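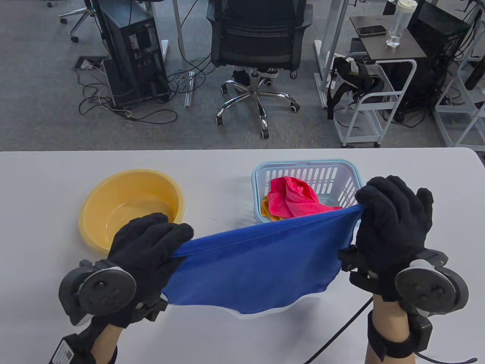 ## Februar, 14:20 – Tuchaufgaben, Bedarf fürs nächste Halbjahr

Stand heute: blaues Handtuch an zwei Ecken greifen und straff ziehen, gelbe Wanne mit etwas Wasser links, hellblauer Korb mit dem rosa und dem gelben Tuch dahinter. Handschuhe und Tracker an beiden Handgelenken. Nebenbei die Liste für den Antrag Cludus angefangen, muss noch im Februar raus.

### Tracker und Halterungen

Die Controllerringe bleiben. Ein anderes System würde bedeuten, dass wir Kalibrierung und Auswertung neu machen, und dafür ist in Cludus keine Zeit eingeplant. Bestellt werden nur Klemmhalter und Handschuhe.

- Klemmhalter: 4 Stück bei Grarnby anfragen. Die selbst gedruckten halten, aber die Schraube drückt auf den Handrücken, wenn man länger am Stück aufnimmt.
- Handschuhe: schwarz, Stoff, gleiche Größe wie bisher und dazu eine Größe kleiner. Leder hatten wir probiert, damit bekommt man den Saum schlecht zu fassen.
- Akkupacks: Angebot von Sầm liegt vor, 42 Euro pro Stück. Grarnby hat auf die Anfrage noch nicht geantwortet.
- Kabel mit Winkelstecker. Die geraden stehen zu weit ab und liegen beim Ziehen auf dem Tisch im Weg.

### Wasser

Offener Punkt. Solange Wasser in der Wanne steht, sollte am Unterarm nichts sitzen, was Spritzer nicht verträgt. Die Packs von Sầm sind laut Datenblatt nicht geschützt. Entweder Überzieher nähen lassen oder ein teureres Modell. Überzieher zuerst testen, mit Blick auf die Wärme beim Laden. Laden natürlich ohne Überzieher, gehört in die Anleitung.

Steckdosenleisten bleiben am Boden und damit weg vom Tisch. Für die Nassaufgaben hätte ich trotzdem gern eine flache Auffangmatte, steht jetzt auf der Liste.

### Roboterseite

Zweiarmaufbau steht in Zurklow, bei uns ist in diesem Haushaltsjahr keiner vorgesehen. Also gemeinsame Nutzung, Fahrtkosten extra beantragen. Was wir selbst beschaffen sollten, sind weichere Fingerauflagen für die Greifer. Beim Handtuch muss eine einzelne Lage am Rand gefasst werden, mit den harten Auflagen rutscht der Saum weg oder es kommt die untere Lage mit. Grarnby führt Auflagen in zwei Härten, beide als Muster bestellen – die Entscheidung dann nach dem Versuch in Zurklow.

### Kosten bisher

| Posten | Betrag |
|---|---|
| Halter, Handschuhe, Kabel, Auflagen, Matte | 630 Euro |
| Akkupacks | 42 Euro pro Stück, Anzahl offen |
| Fahrten Zurklow | eigener Antrag |

Lieferzeit bei Grarnby zuletzt 31 Tage. Wenn der Antrag erst Ende des Monats durchgeht, müssen wir mit den alten Haltern weitermachen.

Tücher und Körbe laufen über Verbrauchsmaterial, nicht über Cludus. Bitte beim Nachkaufen auf genähte Säume achten, der Rand muss sich gut greifen lassen. Verschiedene Farben sind gewünscht.

### Noch zu klären

- [ ] Anzahl Akkupacks (Ladezeit gegen Aufnahmezeit rechnen)
- [ ] Grarnby wegen Mustern anschreiben
- [ ] Sầm: gilt der Preis auch bei Kleinmenge?
- [ ] Überzieher, Maße vom linken Unterarm nehmen
- [ ] Termin Zurklow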